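Clunard Dehumidifier: Emptying the Tank

The tank needs emptying when the red light shows. The fan stops by itself.

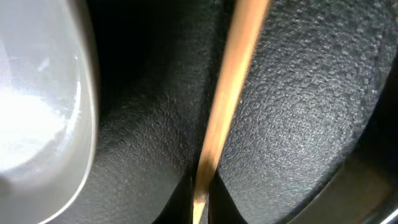

1. Switch off at the wall and wait 2 minutes.
2. Pull the tank forward with both hands — keep it level.
3. Pour the water away and rinse the tank.
4. Push it back until it clicks.

Note: the light may stay on for 11 seconds.

Caution: do not drink the water or give it to pets.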